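Plendeter: the back room and the white table

Visit our gallery pages: Front shop -- Back room -- Yard -- Stairs

The back room at Plendeter has been repainted and put back into use. It is the small room behind the shop, the one with the low step, and for years it was where things went when there was no other place for them. We cleared it in May. The walls were done over four days and the white table went in after that. Since several people have asked how it looks now and what we plan to do with it, this page covers the room, the table and the small wooden pieces that are going to live there.

What was in there before

There was a metal shelf unit, a roll of carpet left over from the stairs, two broken chairs and a good many boxes of Surkum catalogues going back further than we needed. The catalogues have gone for recycling, apart from one set kept for reference. One of the chairs has been mended and is now upstairs. The other was past saving. The shelf unit went to the yard, where it holds plant pots.

The paint on the walls had been cream once. It had gone yellow near the door and there was a brown mark at shoulder height where people had leaned over the years. Eugeniusz Szulc filled the holes, sanded them back and gave everything two coats. He wanted a third coat by the corner but we ran out of tin.

The wall and the table

We went for a pale wall and a white table with a flat matte top. The other idea was a dark green, which a few of us liked on the card, but the room is small and the work done in it is mostly looking closely at wood. Against a plain background the grain is easier to judge. Nothing has been hung on this stretch of wall and we would like it to stay like that for now. The calendar and the key hooks have gone into the passage.

The table goes close up to the wall so that small parts can't drop down behind it. That was a regular nuisance with the old bench, which had a gap wide enough to lose a chisel in.

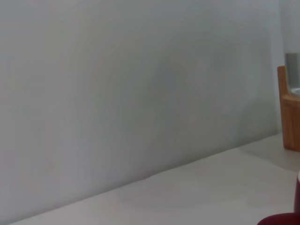
Light brown wood on the white top, with plain wall behind.

Marietjie Sibiya wrote to say that she would have kept the old bench. A white top shows every pencil line, she said, and glue is worse, and in her own workroom she ended up covering a table very like it with brown paper after one winter. She also asked if we had thought about a lamp on the left, as she finds that warm-coloured wood looks flat under a ceiling light alone.

Both points are fair. The old bench is still in use in the front shop, so any gluing and cutting can be done there. The table in the back room is for sorting, checking and finishing by hand. We do keep a roll of lining paper on the shelf by the door and anyone who is using oil or wax should put a sheet down first. As for the lamp, there is one on order, a plain clamp type. It will go on the left as she suggests, and it can be moved if it gets in the way.

About the wooden pieces

Most of what we make for desks and counters is small: stands, boxes, holders for cards or pens, and now and then a letter rack. They are simple shapes and the faults show quickly. If a side is out of true it rocks, and if an edge has been sanded too hard it catches the light differently from the rest. Putting a piece on a flat, pale surface and walking round it is still the quickest way of finding these things.

We like honey-coloured wood for this sort of work. It goes with most furniture and it takes handling well. A very dark stain can look smart on the day but chips show up pale, and customers bring those back more than anything else. The range we call Texier is left light for that reason. The Grokness pieces are the same sizes but painted, and those are finished in the front shop, where the drying rack is.

Catalogue number 819 is the one people ask for most. It will be made again once the current batch of wood has settled in the room for a few weeks. Please don't send payment before then. We keep a list and will write to everyone on it in order.

Looking after a white table

A few notes, as we have been asked. Wipe it with a cloth that has been wrung out well. Pencil comes off with an ordinary rubber. Don't use scouring powder, as it leaves shiny patches on a matte surface and they can't be put right. Lift wooden pieces when you move them -- a bit of grit underneath will scratch both the piece and the table. Felt pads help if something is going to stand in one place for long.

Still to do

The door needs rehanging, as it sticks at the bottom. The skirting has had one coat and wants another. We have over seven metres of shelving left from the front shop and some of it may go up in here, on the wall by the door, once we have agreed on a height.

The room is open during shop hours. Mind the step.

Page last changed June 6, 2024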